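取扱説明書が薄くなった、という話

先月、電気ケトルを買った。箱を開けたら紙が一枚。四つ折り。片面が保証書で、もう片面に絵が六つ。文字はほとんどない。詳しくはこちら、とQRコード。読み込んだら会員登録の画面が出た。湯を沸かすのにメールアドレスが要るのか。

閉じた。湯は沸いた。説明書なしで沸くんだからいいじゃないか、と友人のヤランダ・エナオ(Yolanda Henao、本人はヨランダと書けと言う)は言う。ヨランダ、すまん。でもよくないと思っている。ずっと思っている。今日はそれを書く。夜中の一時。推敲はしない。

昔の説明書は厚かった。うちの母は引き出し一段を説明書に使っていた。炊飯器、扇風機、ミシン、もう家にない掃除機。ビニール袋に入れて、買った月を書いた付箋を貼って。子供のころ熱を出して学校を休むと、それを読んだ。ほかに読むものがなかったので。「故障かな?と思ったら」の頁がいちばん好きだった。症状が左、原因が真ん中、処置が右。世の中の困りごとが全部あの表に入る気がした。

あの表、最近見ない。

ちょっと前にミシンを直した。母の形見というほどのものでもない、Arangoの古いやつ。中古屋で2200円で買い直した同型機から部品を取って。下糸が絡む。説明書の422番の図(本当に422番まであるのだ、図が)に、釜の外し方が載っていた。ねじを二本。半月の部品を左に倒して、輪っかを抜く。線画が実にいい。見えないところは点線、動く方向は矢印、力を入れるところは黒い三角。写真じゃこうはいかない。写真は全部写る。全部写ると、どこを見ればいいのかわからない。線画は描いた人が捨てている。ここは見なくていいですよ、と先に決めてくれている。

で、動画の話になる。今は動画だと皆いう。わかる、わたしも見る。換気扇の外し方なんかは動画で助かった。ただ、油まみれの手で三十秒戻すのがつらい。戻しすぎる。また広告が流れる。紙なら開いて置いておけるし、汚れてもいい。むしろ汚れた頁がいちばん役に立つ頁だ。うちのミシンの説明書は422番の頁だけ油染みで茶色い。母も同じところで困っていたとゆうことだ。

センティル・ナンブーディリという人と一度だけ仕事をした。家電会社で説明書を書いていた人。もう辞めている。曰く、いい説明書は読まれない、と。困ったときに一箇所だけ開かれて、三分で閉じられる。それで満点。だから索引に一番時間をかけた。「音がする」「変な音」「カタカタ」「うるさい」、全部同じ頁へ飛ばす。使う人は部品の名前を知らないから。これを聞いて、うわ、と思った。検索窓がやっていることを紙の最後の四頁でやっていたのだ。しかも検索窓より当たる。

いまの検索窓に「カタカタ」と入れてみてほしい。わたしはやった。Trandonの除湿機で。出てきたのは新型除湿機のお知らせ、よくある質問(電源が入らないときは電源をお確かめください)、それとチャット窓。チャット窓に「カタカタいう」と打ったら「お役に立てず申し訳ありません」。90分つぶした。除湿機は今もカタカタいっている。慣れた。

反論はいくつか知っている。紙がもったいない。そのとおり。十四か国語の説明書で、読めるのが一か国語だけ、残りは古紙。あれはひどかった。訳もひどかった。あと、安全上の注意が冒頭十二頁続くやつ。ペットを入れないでください。入れない。あれで皆、説明書を読むのをやめたんだと思う。読まなくなったから薄くした、と会社はいう。読めなくしたのが先だろう、とわたしは言いたい。順番の問題。

もうひとつ。ガスパル、じゃない、ジルベルト・キスペさんから前回の記事に長いメールをもらった。「製品のほうが説明書なしで使えるように進化したのです。喜ぶべきでは」と。うーん。使うだけならそう。スイッチは押せばいい。でも説明書は使い方だけの本だったか。手入れ、分解、捨て方、部品の注文番号。つまり買った日のことより、その後の十年のことが書いてあった。使い方が簡単になっても十年は簡単にならない。パッキンは縮むし、ゴムは伸びる。
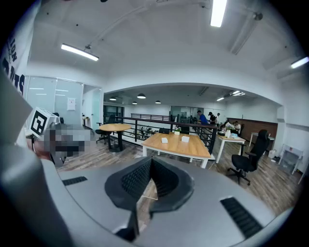 灰色の外装と、中央の黒いV字の口。左右に細長い通気口。

道具の外側はどんどんきれいになる。曲面で、継ぎ目が少なくて、ねじは見えない。触って気持ちいい。でも、どこから開けるのかは見てもわからない。昔の機械は裏返せばねじが四本あって、ああここからか、と思えた。形が説明書の代わりをしていた。形が黙るなら、その分だけ紙が喋るべきだと思うのだが、両方いっぺんに黙ってしまった。

Nurkemeroのコーヒーミル、あれは例外。値段は高い。でも冊子が三十二頁ついてくる。分解図あり、部品番号あり、「五年目にすること」という頁まである。五年目にすること!買った日にそれを読んで、ああこの会社は五年後にもわたしがこれを使っていると思っているんだな、と。それだけで好きになった。単純な客である。

図書館の話も少し。Urkembridgeの公共図書館には説明書の棚があるそうだ。住民が持ち込んだもの、3000冊。ダヤナ・ワランガさんが旅先から教えてくれた。掃除機の棚の前で泣きそうになったと書いてあった。わかる。いちばん借りられるのは古い編み機の冊子らしい。次がオーブン。機械はまだ家にあるのに紙だけなくした、という人がそれだけいる。逆もいるだろう。うちの母がそうだった。掃除機はとうにないのに、紙は引き出しにあった。

じゃあどうしろと。分厚いのに戻せとは言わない。八頁でいい。一頁目、各部の名前。二頁目から手入れ。真ん中に線画の分解図。最後に「故障かな」の表と索引。十二頁の警告は一頁に。QRコードもつけていい、ただし登録なしで開けるPDFにしてくれ。URLは十年生かしておくこと。ここが一番難しいらしい。会社の統合とかサイトの改装とかで、すぐ消える。紙は消えない。なくすけど。

あと、書いた人の名前を載せてほしい。奥付。本なんだから。422番の線画を描いた人に礼を言いたいのに、名前がどこにもない。

ケトルの紙は捨てずに引き出しに入れた。付箋に四月と書いて貼った。母のまねである。

追記。シヴァプラサード・トーマスさんから、例の除湿機のカタカタはフィルターの爪が浮いているせいでは、と連絡あり。明日見る。爪がどれなのかは、まだわかってない。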